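Hospitality and Tourism 2: Guest Travel and Small Lodging
Handout for Unit 4, Planning a Group Package
Instructor: Vaida Dambrauskienė

Welcome back! This is the unit I look forward to all year, so please read the whole handout before Friday. We are moving from single bookings to packages, and packages are where this business gets really fun.

What counts as a package

A package is two or more travel services sold together at one price. A room plus breakfast is a small one. A room, three meals, a ferry ticket and a guided hike is a bigger one. The guest pays once, and you (the operator) do all the gluing together behind the curtain. When it goes well the guest never notices the glue at all!

Some words you will need:
Inclusive rate: the price covers lodging and the listed extras.
Net rate: what the supplier charges you.
Markup: what you add to the net rate.
Release date: the day you must give back rooms you haven't sold.
Comp: a free place, usually for the group leader.

Please learn the difference between net rate and markup cold. Half the mistakes on last term's plans came from adding the markup twice, or forgetting it on the meals.
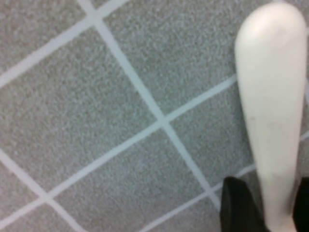

Our case: the Ruvola lake weekend

Ruvola is a lakeside lodge with 13 guest rooms, a dining room and a dock. It wants to sell a two-night spring package to walking clubs. The transport partner is Vasilakis, a coach company with a 20-seat bus. Dinner on the second night is at Jenetti, a family restaurant a short walk along the shore.

Look at those numbers for a minute, because there's a lovely little puzzle in them. Thirteen rooms sleep 26 if everyone shares, but the bus seats 20. So which one sets your group size? (The bus, unless you're ready to hire a second one, and then your transport cost per guest jumps.) Now suppose several guests ask for a room to themselves. The rooms can become the limit very fast! Work out at least one version where that happens.

Ruvola asks for a release date of 10 days before arrival. Put it on your timeline in big letters, and put your own guest deadline earlier, so you have room to chase the slow payers. There are always slow payers.

Setting the pace

New planners cram. I did too, and I still remember a bus full of people eating sandwiches in the dark when we should have been at a waterfall. Leave a free block every afternoon. Guests love it, the driver gets the rest break the rules require, and if the morning runs late you have somewhere to put the delay.

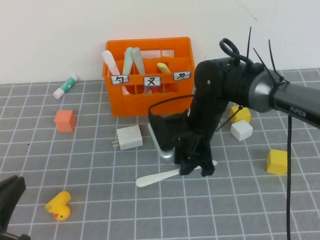 Bendik Forsberg wrote back on the draft of this handout that the free block needs a rain plan too, since a wet afternoon with nothing on offer is when guests start asking for money back. He would list one indoor option in the package itself and price it at zero. I love this, and I've added it to the grading sheet.

What to hand in

A one-page itinerary, written for the guest
A cost sheet showing net rate, markup and price per person
A timeline with the release date marked
Your rain plan

Work in pairs. Obsa Tamiru and Dalia Lapiņa, you two are together again, by request. Anyone without a partner, see me at the start of class.

Reading: chapter on group rates, plus the sample contract in the class folder. Skip the section on cruises, we'll get to ships in May.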